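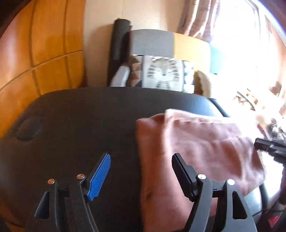

Gleice Pimentel has repaired guitar pedals for years, and she is tired of hearing about the Larau 202.

"People paid $200 for it because somebody on a forum said it sounded like tubes," she said when we spoke in July. "I opened two of them. It's an overdrive. A decent one."

Larau says the circuit was voiced by ear over 168 hours of playing. I asked whether she believed that.

"They can say what they want. Who was in the room?"

She is no kinder to the Otisix reissue, which she calls "the same board with a bigger knob." I put it to her that plenty of players hear a difference.

"They hear it when they know which one is on. Try it with your back turned."

Her own test was a strat into a small Pirkico combo, which is hardly a lab, and I told her so. She shrugged. "It's what my customers play through."

She does own a Larau. She says she got it cheap.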